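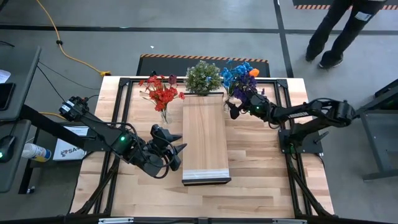 Artificial red blooms in a clear glass vase on a butcher-block table.

SESORA TO LEND VASES AND TABLE FLOWERS FROM VENCKUS STREET SHOP

Program opens to households and small event planners in July

Sesora, a home goods rental company, will begin lending vases, artificial flowers and small tables to the public in July. The program is called Oma and will run from the company's shop on Venckus Street. Until now Sesora has rented only to hotels and banquet halls.

Customers can reserve pieces online or walk in and choose from the shelves. The opening stock includes 3000 vases and 2000 artificial stems, most of them moved over from the company's hotel business. Every item is cleaned and checked before it goes back out.

"We kept getting calls from people planning a shower or a retirement lunch who needed six vases for one afternoon," said Heino Kļaviņa, general manager of Sesora. "Our minimum order was too big for them. They ended up buying, and then the vases sat in a closet."

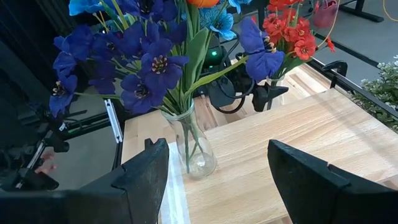
Oma pieces are rented by the weekend or by the month, and the price of each one is printed on its shelf tag. A deposit is taken at pickup and returned when the order comes back complete. Most of the glass is plain, so that it goes with whatever the customer already has at home. Clear vases with a narrow neck and a wider bottom, like the one in the photo, suit a few long stems and keep them from spreading too far. Wide-mouth vases are stocked for fuller arrangements. Chipped glass is charged at replacement cost, but ordinary water marks are not charged at all.

The flower stock will change four times a year. Customers may mix artificial stems from Oma with fresh ones they buy elsewhere — the company asks only that artificial stems be kept out of water. Stems may be bent to fit an arrangement but should not be cut. Returned bundles can be handed over loose in the bag they came in, and staff will sort them.

Small tables will be offered on the same terms as the glass.

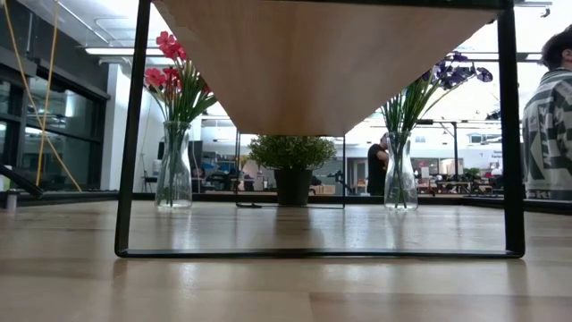 They can be picked up at the shop or added to a delivery. Delivery is free on larger orders within 2 miles of Venckus Street and charged by distance beyond that. Chairs and full-size dining tables will stay with the hotel business for now.

Sesora tested the program this spring with members of Plultura, a neighborhood arts and gardening club with about 700 members. Club members borrowed pieces for a plant sale, a chamber concert and a number of family dinners. Changes made after the test include later evening returns and sturdier carrying crates with dividers.
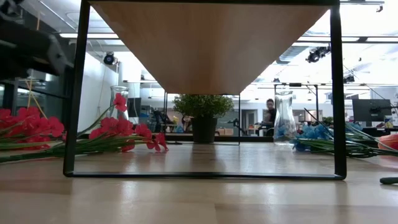

Photo courtesy of Sesora

"The crates were our main complaint, and they fixed them," said Līga Rimkutė, events coordinator at Plultura. "We don't have storage of our own. Borrowing the tables and glass meant we could set up in the morning and have the room cleared by supper."

Plultura members will keep their discounted rate after the public opening. Schools and places of worship may apply for the same rate at the front desk.

Reservations for July pickup are open now. The shop will accept returns until 8 p.m.

About Sesora
Sesora rents tableware, glass and decorative goods to hotels, banquet halls and, through Oma, to the public.

Media inquiries: Press Office, Sesora, Venckus Street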